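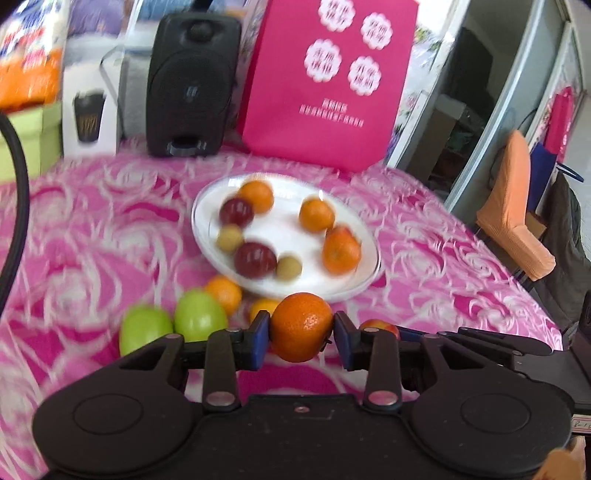 A fruit plate is the cheapest good-looking thing you can put on a table, and I have been making them badly for most of my adult life. I used to buy a bag of one thing, tip it out and call it done. Then I spent a long lunch at a friend's place in Netthorpe, watched a proper one being put together, and came home wanting to own six kinds of fruit at once! What got me was the mix of sizes. Dark red plums next to little tan longans, glossy mandarins tucked in beside them, and green apples still waiting their turn on a pink rose-printed cloth. A longan is tiny, and it does for a plate what a small candle does for a big shelf. Your eye goes straight to it.

I've since become a bit of a bore on the subject. Friday is market day for me, and I'm there early enough that the Ó Néill stall is still setting out its trays (go for the plums, and smell them first). I take a cloth bag and 5 dollars in coins for the odds and ends, the single lime, the lone pear, whatever has been left in the bottom of a crate. Singles are the best buy in the market if you're building a plate. You want variety and you don't want 2 pounds of it.

The plate itself should be plain. I fell hard for a line called Jiltesano, white with a narrow rim, and I've never regretted it, even though I already owned far too many dishes. A white plate lets a loud tablecloth be loud. I know a lot of people save the big floral cloths for holidays, and I'd love to talk them out of it. Roses the size of your hand, pink on pink, with a heap of oranges in the middle? Gorgeous. Put it out on a wet morning in November and see how you feel about your kitchen.

As for building the pile, begin with the heavy fruit. Oranges and apples go down first, packed close so they hold each other still, and then the plums and mandarins go into the dips between them. Small fruit sits low near the rim. Save one piece in a color you haven't used yet and put it on last, right at the top.

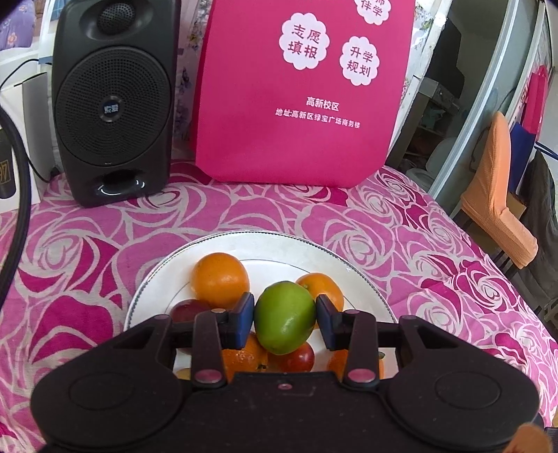
Do you have to wash everything before it goes on the plate?

Wash it just before you eat it, or wash it early and dry it really well with a towel. Water left sitting around the stems makes plums and apples spoil faster. Citrus is more forgiving, but a quick rinse and a wipe makes the peel shine, and I do it for looks as much as anything.

Keep the plate out of direct sun and go over it every evening. Anything soft gets eaten that night or goes into a pan with a spoonful of sugar. My pan is a dented old Rirent I bought secondhand, and it has turned more tired plums into breakfast than I could tell you. Apples can stay out for days, though they do hurry the ripening of whatever is touching them, so I move them to one side if the plums are already tender.

Limes I leave until the end of the week. By then they've given the plate its bit of green and they're ready to be squeezed over the last of the fruit, cut up in a bowl, with a pinch of salt.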